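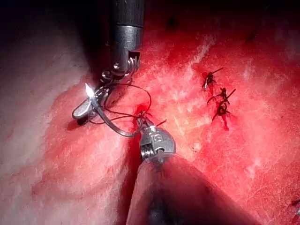

Figure 2.1. A curved needle and its thread between two instruments.

Chapter 2
The Interrupted Stitch

In the first chapter we studied the materials: the needles, the threads, and the ways to hold and open tissue. Now we begin with closing. Most readers of this book come to this chapter with some experience from the skills course in Norðdahl or from a similar course, and they have already tied knots on a board. To tie a knot on a board is useful, but a board does not bleed, does not slide and does not tear. For this reason we ask you to read the whole chapter once before you take the needle in your jaws.

The interrupted stitch is one loop of thread with its own knot. The next stitch is a new loop with a new knot, and it does not depend on the first one. If one knot opens, the others can still hold the two sides together. The price for this is time. A running stitch of the same length needs fewer knots and leaves less thread material in the wound, and we will come to it in Chapter 3.

2.1 The path of the needle

A curved needle wants to travel along its own curve. The beginner often pushes it straight forward, and then the hole becomes larger than the needle, or the needle bends. Let the tip enter the tissue at a right angle, and then turn the wrist of the instrument so that the needle follows its arc to the other side. Look again at Figure 2.1 and observe how much loose thread can lie in a small space. Before each new movement, check on which side of the needle the loops are. A loop which lies on the wrong side will make a knot you did not plan.

Some bleeding at the entry point of the thread is common. Do not pull harder to stop it. Wait, look, and decide if the bite must be placed again.

2.2 Distance and tension

The distance between two stitches should be equal to the distance between the entry point and the exit point of one stitch. This rule is old and it is not exact, but it is easy to remember and it gives a good result in most soft tissue. 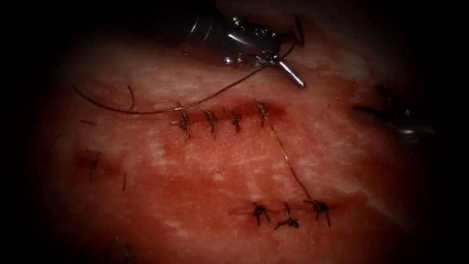

Tension is more difficult to teach than distance. The edges should touch each other and not be pressed, because tissue which is pressed too strongly becomes pale and heals badly. When you judge a finished line, look first at the spacing and only after this at the knots. The upper incision in Figure 2.2 is closed by four stitches with even spacing, although the knots and the cut tails are not all the same: the tail of the leftmost one is longer and hangs below the line, while the third stitch is smaller and more compact. Such differences in the tails are less important than a gap between the edges, but in your own exercises you should try to cut all tails to one length.

Keep your exercise sheets from the Zarside workbook near you when you read the next section. There we tie the square knot step by step, first with a long thread and then with a short one, and we compare it with the surgeon's knot.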